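## Setting up your Hasach label printer

Before you start, clear a bit of space on a good steady table, somewhere near an outlet, and give yourself 20 minutes or so. You may well finish sooner, but it's nicer not to hurry the first time!

1. Lift the printer out by its base (please don't pull on the lid, tempting as it is) and peel off the two strips of blue tape.
2. Press the side button, open the lid, and drop in the starter roll with the labels facing up.
3. Feed the loose end under the roller until about an inch pokes out the front, then close the lid until it clicks on both sides.
4. Plug in the power cord and hold the green button for 2 seconds. One blank label should roll out.

> **Note:** A full roll holds 2,000 labels, so most households won't be back at step 2 for a good long while.

> **Caution:** The print head gets hot during long runs. Let it cool before you reach inside, even if you're only straightening a label.

If the blank label comes out crooked, open the lid, tug the roll gently back to the left guide, and repeat steps 3 and 4. Once it comes out straight, you're ready to type up your first label, and the next section walks you through choosing a size.

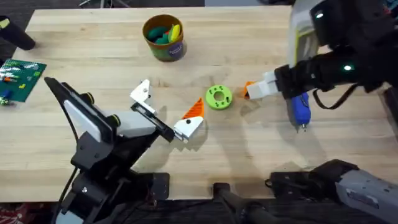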